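Progress report to the Ibarra fund
Table service automation, Drisedthorpe site
Prepared by Bleddyn Jarman, project lead, Koltier
7 March 2018

1. Purpose of this report

The grant pays for two linked pieces of work. The first is a method for clearing and resetting tables with a two-finger gripper, taught from human handling. The second is a record of what the method changes for the staff who do that work now. This report covers both, from the start of handling work in January to the date above. Spending is within budget and no change to the grant terms is requested.

2. Handling work

Staff carry out normal clearing tasks with a hand-held gripper in place of their own fingers. The recordings are then used to train the arm controller supplied by Fesura. The target set in the plan was 900 usable recordings by the end of the second stage. Bottles and mugs were taken first, as they make up most of what is left on tables after a break.

Upright bottles gripped round the body are the most reliable case. The ribbed pads give way to the shape of the bottle and hold it with little closing force. Labels matter more than expected: a smooth film label and bare plastic need different grip settings, and a part-filled bottle shifts its weight when tilted. The operators learned to pause after the lift before moving sideways, and this pause has been kept in the training set.
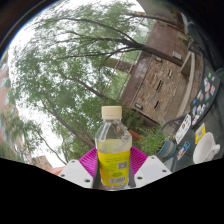
Outdoor recordings have a higher rejection rate than indoor ones. The two main causes are changes in daylight during a task and operators turning the wrist too far, which leaves the table out of view at the moment of release. The second fault has been dealt with by a short practice period of 30 minutes before each operator's first session. The first has not been solved. Fesura has proposed a fixed exposure setting, and a trial of this will be reported next time.

Mugs are slower. A grip across the body works when the handle points away from the fingers, but a handle that sits between them stops the close early. Two approaches were compared, turning the mug on the table and moving round it. Staff preferred the second. Nantana Chuensuk pointed out that turning a full mug on a wet surface is something the kitchen team are trained not to do, and the first approach was dropped on her advice.

3. Effect on staff

Nantana Chuensuk and Thanakorn Chuensuk share the clearing rota at Drisedthorpe. Both were given recording time within paid hours. Neither post is at risk under the agreement signed before the grant began, and this remains the position.

The rota has changed in three ways. Recording blocks are limited to 45 minutes, after complaints of a sore forearm from the weight of the tool. The afternoon round starts later on recording days, and the kitchen now receives crockery in one large batch where it used to receive two small ones. Lamduan Thaweesak, who manages the kitchen, considers the single batch a poor arrangement. It leaves the dishwasher idle and then overfull. A revised timetable has been agreed with her and will be tried in the next stage.

A pay supplement for recording work was not in the original plan. Staff raised the matter themselves, on the grounds that teaching a machine is a separate skill from clearing a table. Koltier accepted the point. The cost is being met from the training line, which was underspent.

Both operators were also asked which parts of the job they would hand over first. They agreed on carrying loads up steps and on late clearing in poor weather. They did not want to hand over tables where people are still sitting, or any table with personal belongings on it. The draft operating rules now say that the arm must not clear a table on which a laptop, bag or coat has been left, and that a member of staff must be called.

4. Glass tables

Glass tops are a known difficulty. Reflections upset the depth estimate, and the surface height is sometimes read as that of the floor beneath. In the first round of tests the controller placed objects too hard or let go of them too high. Desmond Thibodeaux has written a check that compares the expected contact height with the finger load and stops the descent if the two disagree. It adds a short delay to each placement.

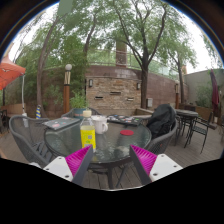 Reading time: 4 minutes

The check has passed 200 bench placements without a breakage. It has not yet been run on the patio with the arm, and no claim is made for it there. Flat items such as coasters remain outside the method, because the fingers cannot get beneath them. Staff will go on collecting these by hand.

5. Next stage

- Exposure trial outdoors with Fesura
- Arm tests on glass tops, with one member of staff present throughout
- Revised kitchen timetable, to be reviewed by Lamduan Thaweesak
- A lighter handle for the hand-held gripper — design complete, parts on order

The one item running behind is the arm's safety assessment. The assessor asked for a fuller account of how the arm behaves when a person reaches across the table during a lift, and Desmond Thibodeaux is preparing it. Outdoor arm tests will not begin until the assessment has been signed.

Koltier, Drisedthorpe office | Contact the project team | © 2018 Koltier | Back to top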